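Home | Opinion | Food and Community | Archive | Contact

Last updated: May

The School Lunch Period Should Be Longer

By the Editorial Board, Mustari Review
May

Public debate about school meals has long centered on what is served. Boards of education review menus, compare suppliers and argue over the price of fruit. These are proper subjects for public attention. Far less is said about how long a student has to eat the meal once it has been paid for, prepared and placed on a tray. It is the view of this board that the length of the lunch period deserves the same care as the contents of the menu, and that the Hokness school district should set a minimum of seated eating time in its written policy.

The district enrolls 2,745 students. Of these, 2,147 take a school meal on an ordinary day. The printed schedule gives each of them a lunch period that looks reasonable on paper. The schedule, however, counts from bell to bell. It includes the walk from the classroom, the wait in line, the payment station and the walk back. A student at the end of the line in the Albers building may sit down with very little of the period remaining, and must begin clearing up soon afterward.

The effects are well known to anyone who has worked in a school cafeteria. Students eat what can be eaten fastest. Bread and sweet items go first. Vegetables, whole fruit and anything that has to be cut or peeled are left for last, and last often does not arrive. The district then pays twice, once to buy the food and again to haul it away.

It would be a mistake to read this waste as proof that children will not eat fresh produce. A tomato served whole takes longer to eat than one that has been sliced, and a student who has four minutes will make a sensible choice about where to spend them. Adults in the same position do the same thing.
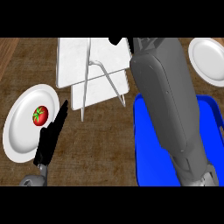
A whole tomato on a white plate.

Several objections have been raised, and they should be answered directly.

The first is that the instructional day is already full. State requirements for classroom hours are firm, and principals have little room to move. This board does not suggest that lessons be cut. The Mumik district, which faces the same requirements, found its additional lunch time by shortening the gaps between afternoon periods and by moving morning announcements into homeroom. Neither step was popular at first. Both have remained in place, and the teachers' representatives in Mumik have not asked for their reversal.

The second objection concerns supervision. A longer period means more hours of paid monitoring, and the district's budget for support staff is limited. This is a fair concern. Part of the answer lies in staggering the arrival of classes so that fewer students are in the room at once. A calmer room needs fewer adults to watch it. The remaining cost is real and should appear as its own line in the budget, where residents can see it and judge it.

The third objection is that older students do not want a longer lunch and would prefer to leave school earlier. Some certainly would. The district should ask them, and it should ask the younger students as well, whose days are arranged almost entirely without their advice.

There is also a matter that does not appear in any budget. Lunch is the one part of the school day in which students of different classes and abilities sit down together with no task assigned to them. They learn to wait, to share a table, to talk and to listen. Many will have few other shared meals during the week. Parents work evening shifts, practices run late, and in a good number of homes the evening meal is taken in turns. None of this is a failing on the part of families. It does mean that the table at school carries more weight than it did a generation ago, and a public institution ought to take notice.

The same principle holds in the home, on whatever scale a household can manage. A meal does not need to be elaborate to be worth sitting down for. A plain plate and something fresh on it will serve.
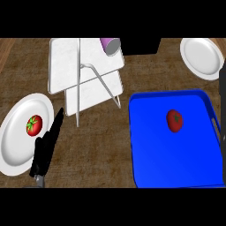

A simple setting: white plate, ripe red tomato, wooden table.

Some districts have tried to address the problem through equipment. Faster payment stations and second serving lines do help, and the Albers building should have both. Equipment alone, though, tends to be absorbed by the schedule. When the line moves more quickly, there is a temptation to shorten the period and recover the minutes for other uses. A written minimum would prevent this. It would measure time from the moment the last student is seated – a standard that is easy to state and easy to check.

The petition now before the school board carries 2,638 signatures. That is a considerable number for a community of this size, and it comes from residents with and without children in the schools. The signers ask for three things: a minimum seated time, a public report each year on how well it is being met, and a trial in the elementary grades before any change is made in the upper school. This board supports all three. A trial in the elementary grades is the prudent place to start, as the youngest students eat the most slowly and stand to gain the most.

The school board has said that it will take up the schedule after the budget is settled. We would urge the reverse order. A budget adopted first will fix the staffing of the cafeteria for the coming year, and any later discussion of lunch will be held inside limits that have already been drawn. The two questions should be heard at the same meeting, with the food service department present and with time set aside for public comment.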